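Verkaveck grip fault

The Verkaveck grip fault was a defect in the Hendus hand-held gripper, reported by Eldana Ambaye of Workneh on 10 January 2021. Dust on the finger pads let small parts slip during recording, and 13 sessions were discarded. Bridard, the maker, first blamed the jaw linkage. In April it changed its cleaning instructions and advised users to inspect the pads every 2 hours.
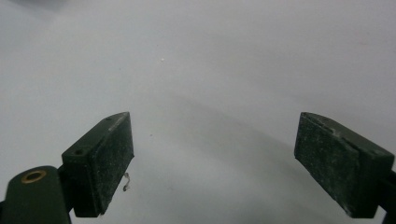
Gripper fingers open over a pale tabletop, with a thin curled strand near the left pad.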